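Boxes We Have Kept: A Gallery

Posted March 6, 2025

Some households collect stamps. Ours collects the things stamps get stuck to. We moved into a two-room apartment with 30 boxes and unpacked all of them, and by the end of that winter we somehow owned more boxes than we had arrived with. This page is a record of the survivors, along with whatever they were holding when we got around to taking pictures in February.

Every entry has a picture on its own page, reached by the number, apart from the snack one, which has its picture right on this page. Click through if you like cardboard. If you don't, I'm not sure how you got this far.

1. The Siven bookcase box
Flat, six feet long, useless for anything but another bookcase. It has lived behind the bedroom door for a year. Twice it has fallen on a guest.

2. The Plostar kettle box
The kettle died in its second month. The box is in perfect health. It now contains the warranty card, which expired, and a bag of clothespins.

3. The one marked KITCHEN
It never held a single kitchen item. On moving day it was full of winter boots, and it's full of winter boots now. I have stopped correcting the label and started calling them the kitchen boots.

4. Sokol puzzle, 1000 pieces
Technically a lidded box, so it counts. The puzzle is a harbor at dusk, meaning most of it is the same shade of gray. We finished the border and one boat, then needed the table for dinner.

5. The cable box
Every home has one. I took everything out, laid it on the rug, identified a phone charger and a lamp cord, and put everything back. The lid no longer closes. I blame the phone charger.

6. Shoe box, no shoes
Receipts. The oldest is for a shower curtain we no longer own. The newest is for the shoes.

7. The Gondeo parcel
Order number 3206, a set of four drawer dividers, delivered in a box you could bathe a dog in. The rest was paper. I smoothed out the paper and kept that too, so please don't write in to tell me there's a problem. I know there's a problem.

8. Tea lights, formerly 576
Bought in bulk for a power cut that lasted eleven minutes. We've been having a lot of romantic dinners since, mostly soup.

9. The milk box
Blue mountains and flowers on the front, a scalloped edge along the top, and 青海牛奶 纯牛奶 in dark letters, so pure milk from Qinghai. By far the best-looking box in the collection, and the only one that gets to sit on the bed. It has been promoted to snack storage, a job that calls for emptying it out now and then to take stock, and taking stock calls for a blanket. 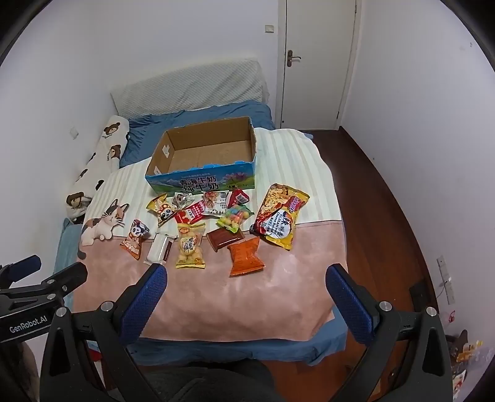
The Cheese Ball bag always wins the space argument. It takes up as much room as half its neighbors put together, and a good part of that is air. We put it in last, on top, and then it's the first thing anybody reaches for, so the lower layers enjoy a long and peaceful life. The colored candies sink to the bottom and the golden biscuits end up on their side. My own rule is that anything with a panda on it is mine. This has not been formally accepted by the household.

10. The box of small boxes
Ring boxes, matchboxes, one that held a single fancy soap. They nest beautifully. It took an entire Sunday afternoon and I'd do it again.

11. The box for things to give away
Packed with real conviction. Over the following weeks we took back a scarf, two mugs and the good scissors. What's left is a fondue fork, and I've been thinking about fondue.

12. An empty one
Medium, double-walled, clean flaps, no tape damage. It's being saved for something worthy of it. Suggestions can be sent through the contact page, though please don't mail anything bulky. Or do, if it comes in a nice box.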